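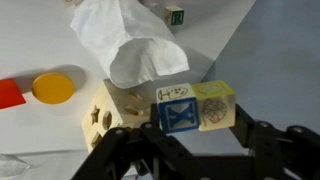
Keeping a Daily Writing Habit in Check
Posted by Ji-hoon Heo

People who write every day end up with a lot of paper. Morning pages, lists, half-finished letters and journals fill a desk drawer fast. These are the habits that work in our house.

Give the notebook one home. Ours is the kitchen shelf next to the cookbooks. A notebook that travels from room to room gets replaced by a second one, and then you have two to search through.

Number the pages before you start. Leave the first two blank for an index and fill it in as you go.

Set a kitchen timer if you tend to run on. I use 42 minutes, and when it rings I finish the sentence and close the cover.

Blot fountain pen ink before turning the page. Plain white paper towel works - press, don't rub. For ink on a wooden desk, wipe at once with a barely damp cloth and dry the spot.

Store full notebooks flat in a lidded box, away from the stove and any outside wall. Write the start and end month on the spine in pencil.

Sort loose sheets every August. Keep what you would read again and recycle the rest. Pull out staples and clips first - they rust and stain the pages beside them.

If your hand aches, switch to a thicker pen or slip a foam grip over the one you have.

Filed under: Desk and Paper
Next: Cleaning a Clogged Nib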